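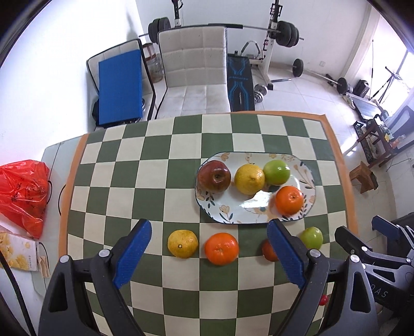

Do the fingers have to be that long, one of you asked at the end of last session, or could we shrink them and save on filament? Good question, and it's pretty much the whole of this week, so keep it in mind while you read.

Dava Workshop Course, Handout 4
Hand-held grippers: linkages, pads and a first grasp log

Where we are. You've all got a printed base and a handle. By the end of the evening I'd like every bench to have two fingers that open and close without scraping. Pretty isn't required (mine certainly isn't, come and look at it).

Finger length

Our drawing uses 112 mm from the base pivot to the tip. You can go shorter, and yes, you'll save filament, but the opening shrinks along with it, and a big apple needs a lot of opening! Before you change the drawing, measure the widest thing you want to pick up, add room on both sides for the pads, and sketch the fingers fully open on paper at real size. If the sketch still works, go ahead and shorten them.

The outer link on the pair at the checkered table has a long triangular cutout. Ours will have one too. It takes out some weight near the end of your arm, and you'll feel that after half an hour of holding the thing up. Leave decent walls around it. I got greedy on my second print and the link bent like a spoon.

Pivots

Use the Modent pin set from the parts drawer. Ream the holes by hand, slowly, and test each joint before you do the next one. A link should drop under its own weight but not wobble sideways – if it wobbles, reprint the link, don't stuff tape in the hole. (I will find the tape.)

Pads

The fingers have blue textured pads on their inner faces, and the color is up to you, but please don't skip the texture. Smooth printed plastic against a glossy mandarin is no fun at all. Cut the Abreu sheet a bit oversize, glue it, clamp it for 30 minutes and trim after. Rough up the plastic first.

Grasp log

Once it moves, go and pick things up. Fruit is great for this: lemons have that pointed end, apples have a hollow at the stem, mandarins squash if you're rough. Try them on a plate and straight on a cloth, since a rim gets in the way of your fingertips in a way the open table doesn't.

Write down for each try: the object, which way it was facing, where the tips touched, held or dropped. Do 100 tries per gripper. I know, I know. My own log in the Jamer notebook is at 1,298 and I still learn something when I read back through the drops, mostly that I squeeze too late.

If you're working with two grippers at once, log left and right separately and put a mark on the body so you can tell them apart.

For next time

Bring your log, your finger sketch and any link that broke (don't throw them out, I want to see the cracks!). Read the section on springs in the course folder. We'll fit the return spring first thing, and the finger base stays unglued until then.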